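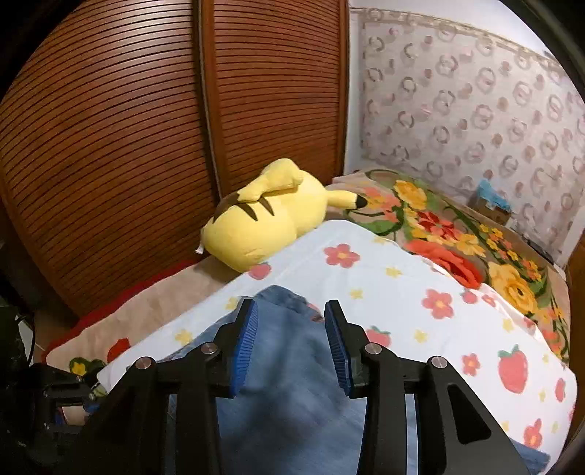 Light blue jeans on a flowered bedsheet, with a gripper closing on a fold.

Most companies I have worked for post their values in the lobby and keep their pay ranges in a locked folder. I think they have it backward. If a company wants its people to trust it, it should publish what each job pays, inside the building at least, and let the values speak for themselves.

I spent nine years in human resources, the last four at Eichhorn, a parts distributor in Ellmont with 671 employees. When I started there, two people doing the same warehouse scheduling job could be several thousand dollars apart. Usually the higher-paid one had asked for more on the way in. Both were good at the work. The lower-paid one found out at a retirement lunch and was gone by October.

Managers tell me that open pay causes resentment. I have seen the resentment, and it was there long before anyone opened anything. People guess at each other's pay, and they guess badly. In a survey we ran at Eichhorn, 78 percent of staff thought they were paid less than others in the same role. Plainly that cannot be true of 78 percent of a workforce. We had let them believe it by saying nothing.

The year after, we published ranges for every position. It took two drafts, and the first was a mess because we had 94 job titles for what was closer to 40 jobs. Cleaning that up was the hardest part of the project and probably the most useful. Some raises had to be given. The finance side did not enjoy that month, and I understand why.

There are fair objections. A small firm with one bookkeeper cannot publish a range for bookkeepers without telling everyone what the bookkeeper makes. Sales jobs with heavy commission are hard to put in a table. Marnetti, a competitor across the county, posted exact salaries by name, and I would not go that far. A person's paycheck is still partly their own business.

Size is not much of an excuse, though. Futex has 1227 people over several sites and manages to keep its ranges on one page that any employee can open. The page says what the bottom and top of each range are and what it takes to move up. A new hire can read it in ten minutes.

I would ask any manager who is against this to pick one team and write down what each person earns and the reason for every difference. If the reasons hold up, share the range with the team. If they don't, fix the pay first, and do it before the next round of reviews.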